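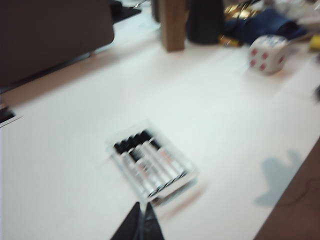

**Progress report: small-item sorting and storage, Goltdale reuse store**
Prepared for: Frauke Mühlbauer, Cistavier Fund
Prepared by: Huw Morris
Date: 7/5/19

## 1. Position against plan

Work package 2 (sorting of mixed small items) is under way at Goltdale. Work package 1, the fitting-out of the sorting room, was closed in the last period and no further costs will be charged to it. Work package 3, the handover of the method to the Verkby store, remains planned for June.

The grant covers 200 boxes of mixed house-clearance contents. At the close of this period 86 boxes had been sorted, recorded and shelved. The plan called for 82. The small lead comes from two boxes of table linen that needed little handling and should not be read as a change in working speed.

## 2. Method

Each box is emptied on to a white table and its contents spread out before anything is put away. Dark items, clear plastic and small metal parts are easier to find on a white surface, and the earlier practice of sorting straight from the box has been dropped.

Items are then taken in a fixed order:

1. Batteries and anything containing them
2. Electrical items
3. Small loose pieces such as dice, counters and keys
4. Wooden and metal goods
5. Cloth

Cloth is left until last, but must be lifted and shaken over the table before the small pieces are signed off. In the previous period three game sets were shelved as incomplete and the missing pieces were later found in folded cloth. The sets have been put right.

## 3. Batteries

Batteries are stored four to a clear plastic case, side by side. The clear case allows the shelf check to be done without opening it. Mixed types are not placed in the same case, and a case that is not full is marked with a paper band.

Despina Ardeleanu tested the stock held at the start of the period. Cells that failed went to the collection point at Verkby; the remainder were returned to their cases and dated. Loose cells are no longer accepted on the open shelves. A written rule to this effect is now fixed to the inside of the cupboard door.

One point is still open. The cases were bought from Böttcher in a single size, which does not suit the larger cells. These are at present kept in a lidded tray with card dividers. A second size of case has been priced and can be met from the existing storage budget line.

## 4. Records

Each sorted box has one sheet, giving box number, date, shelf location and the number of items withheld from reuse. Wolfram Rathjen checked a sample of the sheets against the shelves. Seven had a wrong or missing shelf location, in most cases because goods had been moved after the sheet was filled in. The sheet is now completed at the shelf and no longer at the table.

## 5. Difficulties

- The room has one sorting table. A box that is left part sorted stops all other work, and part-sorted boxes are now finished before the end of a shift.
- Daylight is poor at the north end of the room. A lamp has been moved from the office; no purchase is requested.
- Small pieces without a parent set are building up. A period of storage has not yet been agreed for them – a decision from the fund would be helpful, as the items were listed as reusable stock in the original application.

## 6. Next period

- Continue sorting in box-number order.
- Order the second size of battery case, subject to approval.
- Send the draft method note to Eilif Engebretsen at Verkby for comment ahead of the June handover.
- Repeat the sheet check with a fresh sample.

Spending is within the agreed budget on all lines. The table of costs follows under separate cover.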